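In Defense of the Little Drawers

My brother-in-law has a system for screws, and the system is a coffee can. Everything goes in the can. Drywall anchors, the feet off an old bookcase, picture hooks, a key to something. When he needs a screw he dumps the whole can on a cookie sheet and stirs it with his finger, and he will tell you with a straight face that this is faster than my way.

My way is small drawers. I have been a small drawer person since I moved into the house on Indale and found 300 wood screws loose in the bottom of a kitchen cabinet, plus a fair amount of what I think was birdseed. I sorted them on the floor over one long evening in August with the ball game on the radio, and I don't remember who won but I remember how good it felt to shut that last drawer.

I know how that sounds! My friend Lukian Bilyk calls it "playing store." He says people who buy organizers are putting off the real job, and okay, he has a point, I have absolutely spent a Saturday labeling washers when the gutter was hanging off the house. But I've also watched him drive out to Flakcombe and back for a hinge screw he already owned. He found the one he owned later, in a mitten.

So let me argue for the things a bit. The big plastic tote is where small parts go to die. You can't see into it, you can't reach into it, and everything heavy slides to the bottom. A drawer you can hold in one hand is a different animal. You pull it out, you look, you poke around, you take the one you want. If you're feeling lazy you can carry the whole drawer to the job and bring it back after.
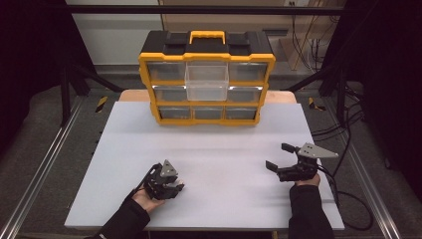
I also think the see-through fronts matter more than the labels do. I used to label everything, with one of those label makers that eats a foot of tape every time you turn it on, and half my labels were lies inside of a month. A drawer that says "6 x 1 inch" and is full of cup hooks is worse than no label at all. When you can more or less see through the plastic, even the darker smoky kind, you get a hint of what's in there before you go pulling on it.

Now for the part where I lose the other drawer people. You don't need very many! I had a wall cabinet once with so many drawers I forgot what half of them were for, and I ended up opening them left to right like an advent calendar. These days I'd say 16 is my limit, and most people would be happy with fewer. Screws, nails, anchors, hooks, felt pads, fuses, and one drawer for mystery parts, which you are allowed to have as long as it's only one. Mine is currently full and I'm not discussing it.

And get one with a handle. A cabinet screwed to the garage wall is lovely if all your problems happen in the garage, but mine happen at the top of the stairs. The only rule with the portable kind is that you keep it upright and make sure everything is shut before you pick it up. I learned this on the back steps with a drawer full of finish nails, and I was still finding them in the grass when the leaves came down.

As for my brother-in-law, I bought him an organizer two birthdays ago. He said thank you very nicely. Last I saw, it was on the shelf in his garage holding up the coffee can.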